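路径MTU发现

路径MTU发现(英语:Path MTU Discovery,缩写PMTUD)是计算机网络中的一种技术,用于确定两台主机之间的网络路径上可传输的最大数据包长度,以避免IP分片。该技术最初针对IPv4路由器设计,在IPv6中则由通信端点承担,中间节点不再进行分片。IPv4版本定义于RFC 1191,IPv6版本定义于RFC 8201,不依赖ICMP的分组层变体定义于RFC 4821,面向数据报传输的扩展定义于RFC 8899。

背景

链路的最大传输单元(MTU)指该链路一次可承载的最大网络层数据包长度,以字节计。以太网的常用值为1500字节,PPPoE因封装占用8字节而降为1492字节。一条端到端路径通常由多段链路组成,其中最小的链路MTU即为路径MTU。

IPv4要求每台主机能够接收长度不小于576字节的数据报,并允许路由器对超长数据报进行分片,由目的主机重组。分片会带来额外开销:任一分片丢失即导致整个数据报作废;非首个分片不含传输层首部,使依据端口号进行过滤或负载分担的设备难以处理;重组过程占用接收端缓冲区,并可能被用于攻击。IPv6取消了路由器分片,规定链路MTU不得小于1280字节,源主机如需发送更长的数据包,应当执行路径MTU发现,或在源端使用分片扩展首部。

工作原理

IPv4

发送方将IP首部中的“不分片”(DF)标志置位,并以出接口MTU作为初始估计值。路径上某一路由器若因下一跳链路MTU较小而无法转发,则丢弃该数据包,并向源地址返回ICMP“目的不可达”消息(类型3,代码4),即“需要分片但DF已置位”。RFC 1191在该消息中增加了下一跳MTU字段。发送方收到后降低对该目的地址的估计值并重新发送,此过程可重复多次,直至数据包能够到达目的地。

早期路由器未实现下一跳MTU字段,该字段值为零。RFC 1191建议主机在此情况下查阅一张常见MTU值的平台表,逐级向下尝试。

IPv6

IPv6没有DF标志,所有数据包均视为不可由路由器分片。无法转发时,路由器返回ICMPv6“数据包过大”消息(类型2,代码0),其中32位的MTU字段给出下一跳链路的MTU。主机不得将估计值降至1280字节以下。RFC 8201取代了RFC 1981,并删去了收到小于1280的报告值时须添加分片首部的规定。

估计值的维护

路径可能因路由变化而改变,故估计值需设置有效期。RFC 1191规定,在收到数据包过大的指示后,至少5分钟内不应尝试提高估计值,建议的间隔为10分钟。多数操作系统将估计值按目的地址存入路由缓存,由同一主机上的各连接共享。
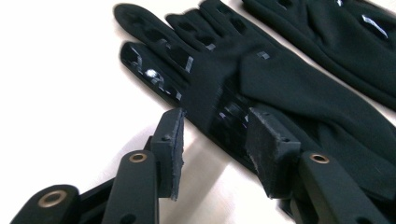 本页面最后修订于2023年8月。

黑洞问题

路径MTU发现依赖ICMP消息能够返回发送方。若中间防火墙或过滤规则将此类消息丢弃,发送方无法得知数据包因过大而未能转发,连接便进入所谓“黑洞”状态。典型表现为TCP三次握手可以完成,小数据量的交互也正常,而一旦传输满长度报文段,连接即停滞直至超时。RFC 2923对此类现象有专门讨论。

除过滤外,下列情形也可导致消息丢失:

路由器对ICMP差错消息实施速率限制;
路由器接口使用私有地址,其发出的消息被上游的源地址校验丢弃;
负载均衡器或任播部署将消息转交给并非连接持有者的服务器;
隧道入口未将外层收到的消息转换为内层消息。

其中负载均衡情形在IPv6部署中较受关注。等价多路径转发通常以五元组散列选择后端,而ICMPv6消息的外层首部与原连接不同,散列结果因此可能指向另一台主机。常见处理方法是解析消息所携带的原始数据包首部,并据此计算散列,或将消息复制到全部后端。

分组层路径MTU发现

分组层路径MTU发现(PLPMTUD)由传输层自行发送不同长度的探测包,依据对端确认判断某一长度是否可达。探测从较小的值开始,逐步增大。单个探测包丢失而其余数据正常时,不视为拥塞信号,不触发拥塞窗口缩减。由于不需要ICMP反馈,该方法可在存在黑洞的路径上工作,代价是收敛较慢。

RFC 8899将上述思路推广到UDP、SCTP和QUIC等数据报传输,称为DPLPMTUD。QUIC要求路径至少支持1200字节的UDP载荷,客户端的初始数据报须填充至该长度,后续可借探测继续提高。

相关措施

MSS钳制

最大报文段长度(MSS)是TCP在握手时通告的选项。不计IP和TCP选项时,IPv4下MSS等于MTU减40字节,IPv6下等于MTU减60字节。MSS钳制指中间设备改写SYN报文段中的该选项,使双方自始便采用较小的报文段。这种方法广泛用于PPPoE接入和隧道网关,但仅对TCP有效,且对首部受加密或完整性保护的流量无法实施。

降低接口MTU

部分运营者在服务器上将IPv6接口MTU直接设为1280字节。此做法可避开绝大多数隧道造成的限制,但会增加首部开销的比例和每秒处理的数据包数量。

ICMP过滤建议

RFC 4890列出了防火墙不应丢弃的ICMPv6消息,“数据包过大”位于其中。对IPv4,通行的配置原则是至少放行类型3代码4的消息。

测量

路径MTU的主动测量一般由探测主机向目标发送置位DF的数据包,以二分法逼近可达的最大长度,并记录是否收到相应的ICMP消息。据此可将路径分为三类:反馈正常、反馈缺失以及未遇瓶颈。

Zirkport测量项目由阿多姆·奥多伊(Adom Odoi)与科尔科尔·奥福里(Korkor Ofori)主持,以四台探测主机对2,559个双栈网站进行测试,其中195个网站在人为引入1280字节瓶颈后,IPv6传输出现停滞。项目报告将停滞归因于目标侧过滤或负载均衡器转发错误,未对二者作进一步区分。康福特·格贝霍(Comfort Gbeho)在对该报告的评述中指出,测试目标均为网站首页,对象长度不足一个满报文段的站点无法暴露问题,停滞比例因而可能偏低。后续测试于12月进行,改为请求较大的静态文件,但目标列表有所变动,两次结果不宜直接比较。

探测工具Agbeko采用相同的分类方式,支持ICMP与UDP两种探测模式,结果以每行一条路径的文本格式输出。

安全性

攻击者可伪造“数据包过大”消息,诱使发送方将估计值降至下限,从而降低传输效率。TCP实现可将消息中所引用的序列号与尚未确认的数据范围比对,不符者予以忽略,RFC 5927对此作了说明。UDP缺少序列号,验证能力取决于上层协议。对于IPv4,还可利用伪造消息诱发分片,再结合可预测的标识字段注入伪造分片,此方法曾用于针对DNS解析器的缓存投毒研究。DNS软件的相应对策是将EDNS缓冲区长度限制在1232字节,该值由1280字节减去40字节IPv6首部和8字节UDP首部得出。

参见

最大传输单元
IP分片
巨型帧
互联网控制消息协议
IPv6过渡机制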